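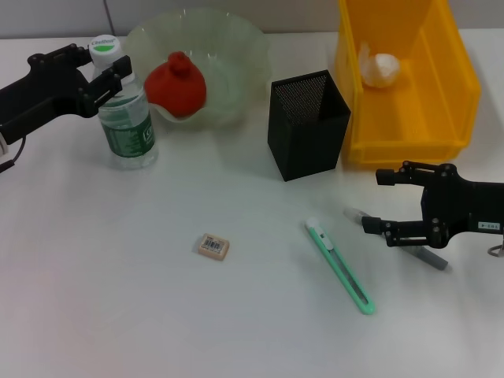

New on the shelf: The Salt Road Letters

We've been wanting to get this one out to you for two years, and it's finally ready! The Salt Road Letters is the fourth title in our Grostum Reprints, and if you liked the whaling diary we put out last January, clear an evening for this.

The letters were written by a packhorse driver named Edwin Hinds to his sister, starting when he was nineteen and hauling salt over the pass at Mimonberg. He had very little schooling and spelled however he pleased, and he's wonderful company from the first page. He writes about bad weather and worse inns, about the price of oats, and about a mule he calls the Bishop that he plainly loved and complained of in nearly every letter. Then the war comes up the valley and the tone changes. He was taken off the road with his animals, marched to the quarries at Fetance, and held there for most of three winters. Those letters are shorter, and several were sewn into coat linings to get them out. I've read them four times now and the one about the bread still stops me.

A private press printed 200 copies for the family's friends and that was the end of it. Our text comes from one of those, checked line by line against the surviving originals by King-fai Lau, who also wrote the introduction and a very good set of notes (do read the note on salt taxes, it's much more fun than it sounds). He left the spelling alone except where a word couldn't be made out at all, and those spots are marked with brackets. Of the 90 letters in the first printing, he found that six had been put in the wrong order, so the second winter finally makes sense.

The ebook has a linked table of contents, with each letter listed by place and month, and the notes open from the text and bring you back to where you were. We've redrawn the old route map in two halves so it can be read on a small screen. There's a paperback too, same text, with the map across the inside cover. The first run is 800.

A few lines from the opening letter, to give you the flavor:

"Dear Sister, I am well and the Bishop is well and it has raind since Tusday. You ask what is the road like. It is mostly up."

If you're reading it with a group, write to us and we'll send the discussion sheet King-fai put together. And if anyone has family papers that mention the Fetance quarries, he would dearly love to hear from you.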